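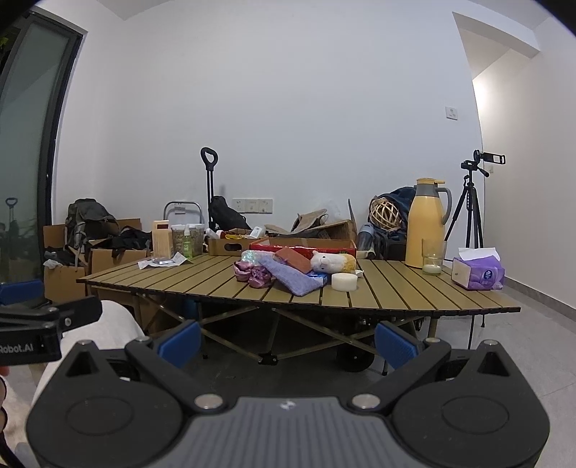

Flumon gallery: perception and grasp planning

Flumon is the planning stack maintained at the Itholm lab. It takes wrist-view video and gripper pose, and returns a ranked list of grasps. The current training set holds 3,978 episodes, of which 629 are table clearing. Notes on the table-clearing view follow.

Slatted tabletop
Parallel slats produce repeating edges, and the stereo matcher locks onto the wrong one. Since release 144 the plane fit runs before matching and the table is masked out.

Clear jars, drinking glass, plastic bag
Depth is unreliable on all of these. The planner uses the segmentation outline and a fixed standoff, then closes slowly.

Pink cloth and lavender sock
No rigid model. Grasp candidates come from the height map only. A block resting on the sock adds an ordering constraint: block first, sock second.

Yellow thermos
Tall objects block the approach to whatever stands behind them. Masaru Uchida rewrote the collision check for this case in September; planning time dropped to 298 ms.

Blue finger pads
Used as a color reference for jaw opening. The estimator tracks both pads and compares their spacing with the logged width.

Background clutter
Boxes, bags and the tripod lie outside the workspace volume and are cropped before planning. Reflections in the glass door still yield false detections. See the open ticket in Hudec, our issue tracker.

Next gallery: Grodton test site, calibration runs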